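Setting up the Wukine kitchen pack: loading the sink task and checking a first episode

Written by Fionnuala Geraghty. Applies to Wukine 5 with the Trornthorpe kitchen pack.

The kitchen pack is sold as an add-on to the Wukine simulator and contains 31 counter-top tasks. The sink task is the one to start with: the basin walls limit how the gripper can approach, so errors in the collision settings show up early.

Before you start

You need a working Wukine install, a licence key for the pack and 1,927 MB of free disk space. Users of the Brennan controller should update it first. The August release does not read the pack's joint limits correctly.

Step 1. Load the scene

Open the task browser, select Kitchen, then Sink, and press Load. Leave the layout seed at its default. Set the physics rate to 1,000 Hz and wait for the status bar to read Ready. Do not move the arm while assets are loading.

Step 2. Check the view

Open the camera panel and step through the available views. The rim and the inside of the basin should both be visible in at least one of them. If the basin renders as a flat patch, turn on ambient shading under Display.

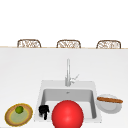
Figure 1. Sink task in the simulator, with the red ball and gripper fingers at the front of the basin.

Step 3. Set the collision margins

The pack ships with one margin for all objects. It is adequate on the open counter and too generous in the sink, where the planner may reject paths that are physically clear. Go to Planner, Margins, and enter a separate value for the basin mesh. Start at 5 mm. Save the profile under a new name, as the default is overwritten by updates.

Step 4. Run a slow approach
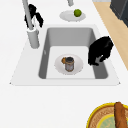 Planner clearance is measured from the outer hull of the gripper, including the knuckles, and the nearest surface is often one the operator is not watching. Switch on the clearance readout and bring the arm in at the lowest speed setting. With the gripper reaching over the right inner wall, as it does beside the plate and can, read the values for the wall and for the plate separately. If either drops below the margin, stop, raise the arm clear of the rim and re-plan from there.

Step 5. Save and replay

Press Save Episode, then replay it with physics switched off. Joint positions should match the log at every step. A drift that grows over the episode usually means the physics rate was changed after loading. Reload the scene and repeat from Step 1.

Known limits

Water is not simulated. The tap lever has no joint in this version. Uswood resells the pack with its own installer, which puts profiles in a different folder; check the path in Settings before copying files across.

Last revised 2018-12-03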